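Small Drawers and Where They Ended Up

By Tien-fu Chuang

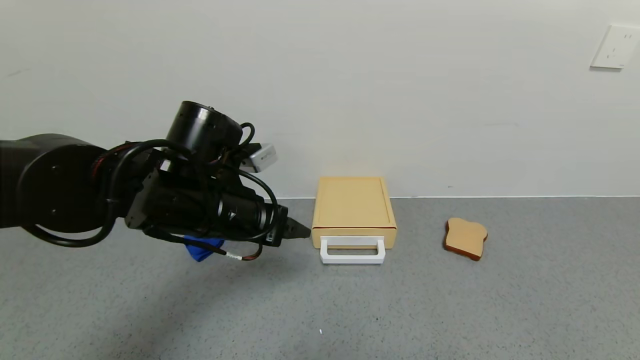

I have been making and collecting small storage for most of my adult life, and last winter I finally went through all of it. Some of it was built from offcuts at home, some was bought as flat-pack from Flateo, and a few pieces came from the Grustier closeout sale when that store shut its second location. I kept what gets used. The rest went to neighbors or to the thrift store on Jabłońska Street, where I lived for nearly 9 years before moving to the current place.

People who read my page on closet shelves asked for a gallery of the smaller pieces, so I put one together in March. The captions are short. Where I remember a measurement or a mistake, I wrote it down.

The single-drawer cube

A one-drawer box is the easiest piece to find a home for. It fits against a wall, it can sit on the floor or on a shelf, and the top works as a second surface if there is a rim to stop pens from rolling off. I like a plain light finish because it goes with most floors and hides dust better than black or white.

The open loop handle is my favorite kind for a low drawer. You can hook two fingers through it without bending all the way down. Round knobs look nicer in a catalog, but on a floor-level drawer I end up pinching them and pulling crooked.

A cube with one drawer will hold more than you expect if the contents are all one type. Mine have held batteries, napkins, sewing thread, and for a long time nothing but charging cords. Mixed contents are where it goes wrong. Once a drawer has tape, coins, and a flashlight in it, everybody in the house starts adding to it.

If the drawer sticks, rub a candle stub along the bottom edges and along the runners. Do this before you reach for sandpaper. I sanded one too far and it has rattled ever since.

Toy food

We have a lot of play food. The grandchildren are four and six and they run a sandwich shop out of the hallway. Bread slices are the pieces that travel farthest. I have found them under the couch, in a boot, and in the real bread bin.

I tried a big lidded tub first. It held everything, and to find one tomato they tipped out the whole tub. Small drawers work better for this age. One drawer for bread, one for vegetables, one for plates and cups. They can't read labels yet, so I drew the contents on masking tape and stuck it on the front. The drawings are poor but they get the idea across.

Cleanup takes longer with drawers than with a tub, I should say that. With the tub you can scoop. With drawers somebody has to sort, and on a Tuesday evening after dinner that somebody is me.

Cloths

Dust cloths and kitchen cloths used to share a basket. Now they are separated by color. Blue is for floors and furniture, white is for the kitchen, and anything with a hole goes out to the garage. I don't fold the blue ones. They get shaken out and dropped in a drawer, and that has worked fine.

One cloth will wipe down a drawer box inside and out. Pull the drawer all the way out to do it. Crumbs and sawdust gather at the back where the drawer doesn't quite reach the rear panel, and you won't see them from the front. I use a damp cloth, then a dry one, and leave the drawer out of the box for 30 minutes before I put it back.

Floor or shelf

I went back and forth on this. Drawers on the floor are good for children and bad for vacuuming. Drawers on a shelf are the reverse. In the hallway they stay on the floor against the wall, with a stretch of clear floor in front so that the drawer can open fully. In my workroom they are all on one shelf at elbow height.

Felt pads on the bottom keep a light box from scratching the floor, but they also let it slide backward when you push the drawer shut. Against a wall that doesn't matter. Out in the room, use rubber pads.

What I gave away

The tall Grustier tower went first. It had narrow drawers that were too deep to see into, and it tipped forward if you opened the top two together. The Grondico sewing chest went to a friend in my old building who sews far more than I do. I also let go of a box of loose screws and brackets that must have had 1,000 pieces in it, sorted by no system I could remember.

I kept the single cubes, the shallow tray drawers for paper, and one ugly green cabinet that belonged to my father. The green cabinet needs new runners and I haven't found any that match the old width.

Questions about sizes

Several readers wrote to ask for plans. I don't have drawings for the boxes I built, only notes in pencil. The main thing is to make the drawer first and the box second, then leave a little space on both sides. Humid weather will use it up. If you are building for a child's room, round over the front corners and set the handle low on the drawer front.

The closet shelf page is still up, and I'll add the green cabinet to it when the runners are done.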